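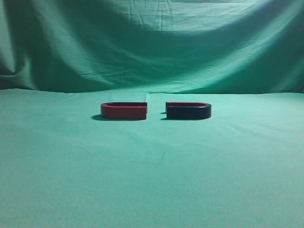

Skilell tests grippers, arms, cameras and controllers for people who are about to buy them. We are a small independent test shop, and most of our customers are makers and packers who want to put a robot on one job and would like to know beforehand which hand to fit to it. A lot of what we test with comes from the shops: toy bricks, cutlery, bottle tops, or a pair of horseshoe magnets in red and dark blue, laid on green cloth with their open ends facing. Magnets are a fair test for a gripper because each one pulls on its neighbour, and a hand that nudges one while reaching for the other soon has both of them out of place.

## How we started

Sumeya Beyene and Mulugeta Degefa set up the firm after working together at a packing plant, where they had twice been asked to make a gripper work that had been chosen from a brochure. They thought there was room for someone to do the trying out first. The first test bench was in Mulugeta's garage. We now rent a ground-floor unit on the Killulitz estate, with a loading door we share with the joiners next door.

Mateja Vasić joined to look after cameras and lighting. Zinash Dinsa runs the arms and writes most of the control code. Kidus Gidey came to us on a school placement one May and now builds our fixtures and keeps the store of test objects in order.

## What we do

You send us your parts, or tell us what they are like and we find something close. We fit two or more grippers to the same arm, in turn, and put each through the same set of picks. You get the results in a plain report with the video.

A standard comparison is 120 picks for each gripper. If you only need to know whether an idea is worth taking further, we also do a short run of 60. Every position is set from a printed list, so the second gripper meets the same layouts as the first.

We record:

- whether the part was picked up, and at which try
- whether it turned or slipped on the way
- where it was put down, compared with where it should have been
- any marks left on the part or on the fingers

We don't give an overall score. A gripper that is poor with thin flat parts may be very good with bottles, and one number would hide that.

## Fingers and cameras

Finger shape takes up more of our time than any other question. Two grippers with the same motor can behave quite differently once the fingers are changed, so we treat each set of fingers as a separate item on the test sheet. A wrist camera lets us watch them close up: dark curved fingers with narrow blunt tips, ribbed on the inner faces, and off to the right a pink D-shaped ring lying flat on the cloth. With flat objects like that we want to know how low the tips can go before they catch the fabric, and whether the ribs hold a rounded edge or let it roll.

We use a fixed camera as well as the one at the wrist. The wrist view is best for seeing how the fingers meet the part. The fixed view is better for judging what has happened to everything else on the table. Mateja lines up the two recordings by time, and you are sent both.
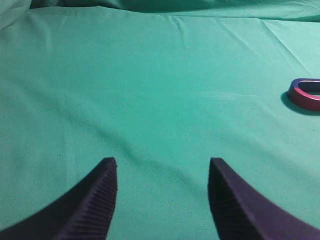

Cloth is our usual surface for small objects. It creases and it moves a little under load, and a height that was correct in one place can be wrong a hand's width away. You can follow this from the wrist camera, where a shallow wave runs across the cloth just past the fingertips and the far side rises into folds. Some customers ask for a hard, flat top instead, and we will use one if that is what the job will have.

## Who we work with

Our longest-running customer is Tranon, a maker of teaching kits for schools, who came to us with a tray of mixed parts and a choice of three hands. We also test for Seppälä, a family firm that packs haberdashery.

We take no commission from anyone who makes or sells robots. If a maker lends us a gripper, the report says so.

## Visiting and sending parts

Visitors are welcome by arrangement, and most people who come like to stay for part of a run. Please send at least 5 of each part, packed so they can't rub together. We return everything unless you tell us to keep it. Heavy parts need a word with Zinash first, as our larger arm is shared between jobs and has to be booked.

The office is open from 8.30 in the morning until 5 in the afternoon. Sumeya answers most enquiries herself, usually by the next working day.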